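Brusta (software)

From the Indley Open Reference

Brusta is a node-based program for processing live video and sound. It was first published by the company Kulter and is now maintained by a group of users in the town of Indley. The program runs on desktop computers and is used mainly for stage projection and for teaching.

Contents
1 Operators
2 Cooking
3 File format
4 See also

Operators
The current release contains 92 operators. Each operator belongs to one of 8 families, and the family decides the kind of data which the operator can produce. An operator of one family can not be joined directly to an operator of another. For this purpose a converter must be placed between them. Converters have a grey title bar and can not be renamed.

Cooking
In the documentation, the calculation of an operator is called "cooking". An operator cooks only when something after it asks for its result. If a viewer is closed, the operators which serve only this viewer stop cooking, and the processor load becomes lower. Older versions cooked the whole network at every step, and projects made in them may show different timing when opened today.

File format
Projects are saved with the ending .bru. The file is plain text and lists the operators in the order in which they were created.
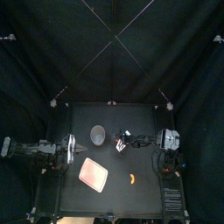 A single project may hold up to 4,000 operators. The largest of the projects supplied with the program, named Kulkarni, has 1,164 and is often used for comparing the speed of computers. Files above the limit open in read-only mode, and parameters can be looked at but not changed.

See also
Data flow programming
Converter (Brusta)
List of Brusta operators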